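Nokeo: Two Arms, One Table
Project report, robotics elective
13 July 2026

Where we started

Nokeo is the name we gave to our two-armed tabletop robot, and for most of the year it lived as a pile of parts on a shelf at Storora, the shared workshop near campus. The question for our project was simple to write down: can two arms on one body pick small things up from a table, without bumping into each other, using only what the robot sees from its own head? We had one term and a budget of 730 dollars for everything that was not already in the workshop. The arms were on loan from Storora, which saved us!

Setting up

Getting the arms to move was the easy part. Getting them to agree on where the table was took weeks. Our first calibration put the tabletop too low, so each arm tried to push its fingers straight through it. After that we wrote a small program called Garg that keeps one shared map of the table and makes both arms ask it before they move. Garg is 2564 lines long, and I'm proud of maybe half of them.

We tried more than one thing on the ends of the arms. A gripper is great for anything with flat sides. A hand with fingers is slower and fussier to tune, but so much more fun to work with, and it can come at an object from the side. For things to reach for, we stuck with small, boxy stuff.
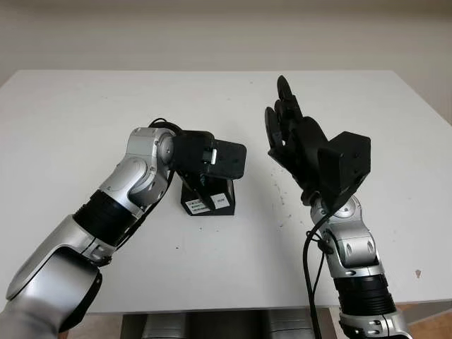
A gripper on the left arm and a hand on the right.
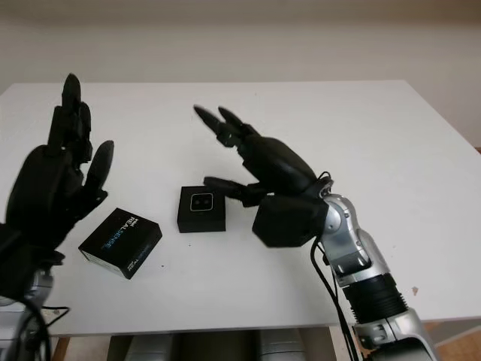 Cables gave us more trouble than code. Every time we swapped an end piece we had to route them again, and a loop that was fine with the arm low would pull tight once the wrist turned. We ended up giving each wrist extra slack and adding a rule in Garg that limits how far it can twist. It's not elegant, but we stopped losing connections in the middle of a run.

Results

We logged almost 400 reaches over the term. The gripper did best on boxes standing upright and worst on anything lying flat, where it had very little to hold. The hand was the other way around on a good day — and on a bad day it just nudged the box across the table. Having both arms move at once worked far better than we expected. Garg made one arm wait whenever their paths crossed, and the two of them never touched.

What comes next

In August we move to the Jultell bench at the other end of the workshop, which has more room behind the robot. I want to try passing a box from one side to the other in midair. We also need to redo the thumb settings, which are still numbers I typed in by hand late one night and never changed.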